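The Clock from Arance

My uncle left me a clock and a debt, and the debt was smaller.

I should say he wasn't really my uncle. Zsolt Dobos rented the apartment over ours for most of my childhood, and my mother got tired of explaining him to people, so he became Uncle Zsolt and stayed that way. He fixed watches in a shop the size of a closet. He smelled like peppermint and machine oil, and he let me wind things.

The clock had the date 1755 painted on its face, under a little ship that was supposed to rock back and forth with the seconds. It hadn't rocked in my lifetime. "She's resting," he used to tell me, and I'd put my ear to the case and listen to her rest.

Anyway, the letter came in October. It was from a lawyer named Győri, who wrote very long sentences, and it said I could have the clock if I paid off what Zsolt still owed on it. He'd bought it from a dealer in a town called Arance, two payments left, a thousand dollars all together. He'd been dead for three weeks and he was still behind on his bills, which was so much like him that I laughed out loud in the stairwell and then had to sit down.

I called my sister. She said sell it. I said I didn't have it yet. She said then sell it when you have it — how is this hard?

It was hard because of the ship. I couldn't tell her that, so I told her I'd think about it, and I made eggs and didn't eat them.
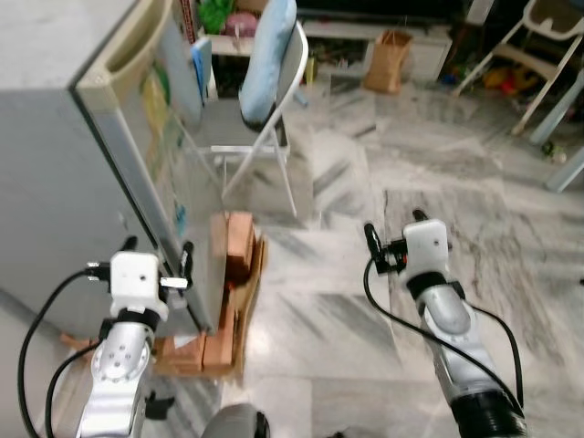 The dealer turned out to be a woman named Justero, I never learned if that was her first name or her last, and she picked up on the second ring like she'd been standing over the phone. I gave her my whole speech. I'd practiced it in the car. I said I was calling on behalf of the estate (I thought that sounded good) and I wanted to know if she'd take the clock back and call it even.

"Does it run?" she said.

"No."

"It never ran. I told him that when he bought it. He said he had a kid upstairs who liked it."

"Downstairs," I said.

"What?"

"I was downstairs. He was upstairs."

She didn't say anything for a while. I could hear a radio on her end, some kind of ball game, and a dog that wanted in or out. Then she asked how old I was now, and I told her, and she said, "Well, my goodness," and I had to look at the ceiling for a minute.

Here's what I'd missed my whole life: he'd bought it for me. I had always figured it was an old family thing, something carried over in a blanket from somewhere. He'd let me think so! He had a whole story about a grandfather and a river crossing, with sound effects. And all that time he was mailing this woman twenty dollars whenever he had twenty dollars, for a clock that didn't work, so a kid could come up after school and listen to it.

I sent the first payment that afternoon. I sent the second one in the spring, when my tax money came, and Justero mailed me back a receipt with a smiley face on it and a key taped to the bottom. "Found this in a drawer," she wrote. "Might be yours, might be for a suitcase."

It fit, as a matter of fact. I'd carried the clock home on the bus by then, buckled in beside me like a toddler, and I had it on the dresser across from the bed. I turned the key twice and felt something catch, way down in there, and I let go fast because I was scared of breaking it.

I haven't turned it again. My sister thinks I'm nuts. She says there are people you can pay, she'll split it with me, what am I waiting for. I don't know. Some nights I get up for a glass of water and stop on the way back and put my ear against the case, and I stand there in my socks until my feet get cold.

We use cookies to remember your reading preferences and to see which stories get read. By continuing to browse Temix Stories you agree to our use of cookies. Accept / Manage settings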